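Household Robotics Guide: How to Run a Chore Readiness Test
Prepared by the Olham Center for Home Automation

Purpose

Members regularly ask whether a robot can yet be trusted with ordinary housework. This guide sets out a simple procedure for answering that question one chore at a time. It uses bottle pickup, the first chore on our list, and may be adapted for folding, wiping or sorting.

Before you begin

Write down the chore as you would explain it to a new household employee. "Put the empty bottles in the trash bin" is sufficient. Decide in advance what counts as finished, and record any help given by a person as a failed attempt.
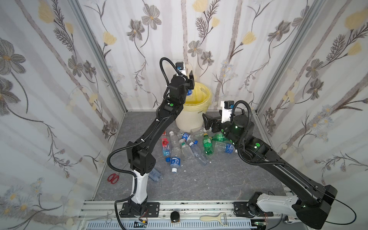 Step 1. Set out the objects. Use real household items in mixed sizes, and do not line them up. A loose pile in front of the bin is harder than a tidy row, with clear bottles on their sides, green soda bottles lying at different angles and caps pointing in different directions. Items that do not belong in the trash, such as the red-handled scissors near the left wall, make a useful check on whether the system can tell one object from another.

Step 2. Run the attempts. Complete at least nine before changing any setting. Move the objects between attempts.

Step 3. Record the result. Note dropped items, missed grasps and any damage to the bin liner. Record the total time in seconds, including pauses.

Step 4. Compare with a person. Ask one adult to do the same chore at a normal pace. Enter both times on the Masri sheet.

Reading the results

In our Thursday sessions, the Zunthorpe control program finished 231 of 552 attempts without help. We regard this as encouraging, but the chore is not ready for unsupervised use at home. Ilaria Grasso, who maintains the test records, recommends a full 1,000 attempts before any rating is published.

Questions about the procedure should be sent to Yolanda Castaño at the Olham office. Blank record sheets are available at the front desk.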